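Jul 13, 2018
Notebook, gripper kit review (Nisgate hand-held, two-finger, trial unit)

Second day with the Nisgate kit. Yesterday was unboxing and the Jaiswal logging software, which took most of the afternoon to install. Today was soft goods on a bed, as the Trodbridge people want to know if the kit is worth buying for their laundry folding work. Quoted price is 1,629 per unit with one spare set of pads.

Plan was 53 grasps on a padded jacket. Stopped at 31 when the battery in the logger went low. Charging now, will finish the rest tomorrow.

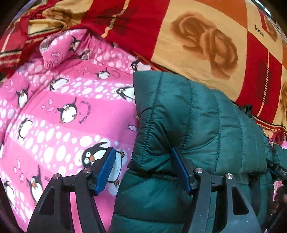

Handle is comfortable for 15 minutes or so of steady use, then the trigger finger gets tired. The return spring is stiffer than it needs to be. The Zuradton unit we had in June was easier on the hand but had more play in the linkage, and I had to tighten it twice in a week. No tightening on this one so far.

Grasp notes. Pinching across a seam is easier to repeat than pinching in the middle of a baffle. In the middle the filling shifts and I end up holding a fold of shell and not much else. Thumb pressure matters more than approach angle. Tried coming in steep and shallow, no difference I would put in a report.

Log files: the width readings drift a little if the fingers are not fully closed at startup. Close them, wait for the tone, then open. The manual has this on the last page and it should be on the first. Lost the first four grasps to it. They are marked bad in the log, do not use them.
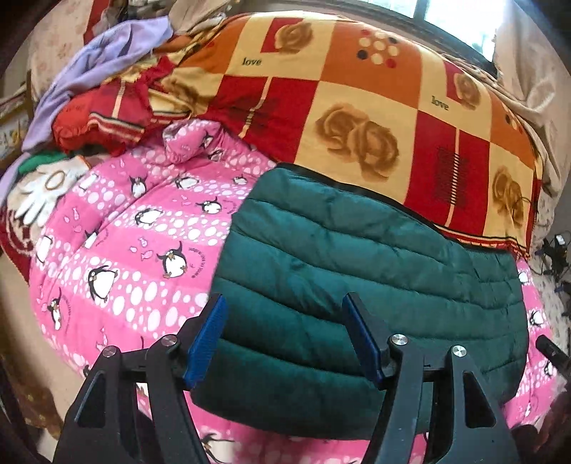
Pads are the part I would pay for. Nisgate lists them as a wear item and sells them in pairs. The ridges on the blue face are fine, and I want to see what lint does to them before saying anything about life. The quilted jacket is an easy case anyway, with stitched channels running across it and plenty to get hold of. Thin cotton will be the harder test. Same for a flat sheet.

To do:
Finish the remaining grasps on the jacket.
Repeat with a T-shirt and a pillowcase.
Ask Nisgate if a softer spring is available and what it costs.
Weigh the unit with the logger attached.
Send Trodbridge the raw logs, they asked for them before the write-up.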